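発表メモ「お菓子の棚は、まだまだ楽しくなる」

持ち時間は質疑込み。午後いちばんの枠なので、出だしは声を大きめに!

## 1. つかみ

- 最初のひとこと:「みなさん、職場や学校のおやつ棚、最後にじっくり眺めたのはいつですか?」(手を挙げてもらう。ここで少し待つ)
- 棚づくりって本当に面白いんです、という話をする。私は Clalteo の売店を手伝いはじめてから、よその店に行っても棚ばかり見るようになった。
- 8月の棚替えで扱ったのは全部で278箱。数字はゆっくり読む。
- 上の段は色で選んでもらう段。箱の正面が全部こちらを向いているだけで、通りがかりの人の目が止まる。ここは力を込めて話すこと。
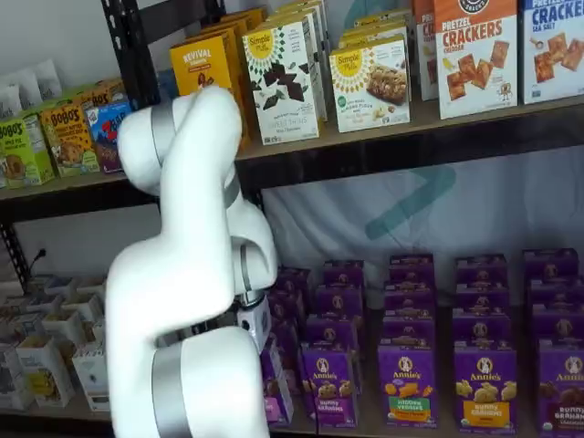 *上段は黄色い REVIVAL の箱と、白い Simple Mills の箱。下段に紫の箱。*

## 2. 奥行きの話

- 同じ商品は前後に一列。横に広げたくなるけれど、ぐっとこらえる。横に広げると種類が減って、棚が急にさびしくなる。
- 一列にしておくと、前の箱が売れたら後ろの箱を引き出すだけで済む。朝の補充が7分で終わるようになった!(初めて計ったときは嬉しくて二回計り直した、と言う)
- 背の低い箱は手前、袋ものは端へ。袋は自分では立ってくれないので、端の壁か隣の箱に寄りかからせる。
- 段の高さを決めるときは、いちばん背の高い箱に指二本ぶんの余裕を足す。ここで実際に指を出して見せる。 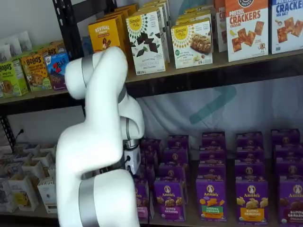 Merle Ashby からは、色をそろえすぎると味の違いがわからなくなる、常連さんは色よりも置き場所で覚えている、という意見をもらった。まったくそのとおりで、私も一度、きれいな虹色に並べて大失敗した。お客さんが棚の前で止まってしまうのだ(この話は受けるので、急がずに)。

- そこで今は「場所は動かさない、色は隣どうしで変える」を基本にしている。
- 新商品が来たら、よく出る商品の隣に置いてみる。最初の置き場所は仮で構わない。
- 会場に Plotidis の方がいたら、ここで季節商品の扱いを聞いてみる。

## 3. 箱の横を読もう

- いちばん伝えたいところ。正面はデザインの人の仕事、横と底は棚をつくる私たちの味方!
- 期限の印字はかすれていることもある。暗い棚の前で目を細めるより、明るいところへ持っていって読む。
- 読めたら台帳に書き、古いものを前へ。鉛筆で十分。
- 箱の横には学校を応援するキャンペーンの案内が載っていることもあって、親子連れのお客さんとの会話のきっかけになる。私はこれを読むのが大好き。
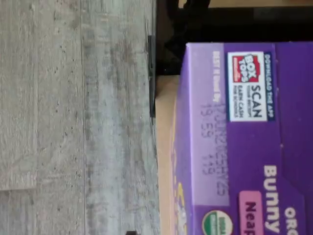 *「BEST if Used By」の表示と、Box Tops のレシート読み取りの案内。*

- 補足:期限の確認は月に一度では足りなかった。Mogensen の店舗では6日おきに一段ずつ見ていて、これを真似したら無理なく続いた。
- 全部の段を一度に見ようとしないこと。途中でお客さんが来ると、どこまで見たかわからなくなる。

## 4. 棚そのものの話

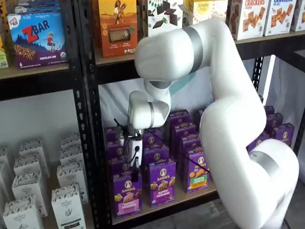
棚板の選び方は、質問がいちばん多いテーマなので少し長めに話す。私は木の板が好きで、紙箱を引き出すときの手ざわりが気持ちいいし、店の空気もやわらかくなる。ただし支柱は金属が安心。明るい茶色の木の板に黒い金属の縁、支柱は穴のあいた黒い金属という組み合わせなら、縁の黒が線になって、段ごとの区切りが遠くからでもわかる。下のほうの段に紫の箱をまとめて置くと色のかたまりができて、商品名を知らない人にも「紫の段ですよ」と案内できる。これ、レジが混んでいるときに本当に助かるんです!

- 棚板の縁に値札をつけるなら、文字は大きく、商品名は短く。
- 板を拭く日は段ごとにずらす。

## 5. 質疑の備え

- 「うちは棚がひとつしかない」と言われたら:ひとつの棚こそ楽しい。まず一段だけ並べ替えて、一週間そのままにしてみてほしい。
- 台帳の書式を聞かれたら:Frida Oddsson が作った一枚ものを配る。残部は受付の机。
- 売上について聞かれたら:棚替え後の月に出たのは2193個。前の月とは品ぞろえが違うので、単純な比較はしない、と正直に答える。
- 時間が余ったら Zemar の小さい棚の話。余らなければ配布資料の案内をして、次の人にマイクを渡す。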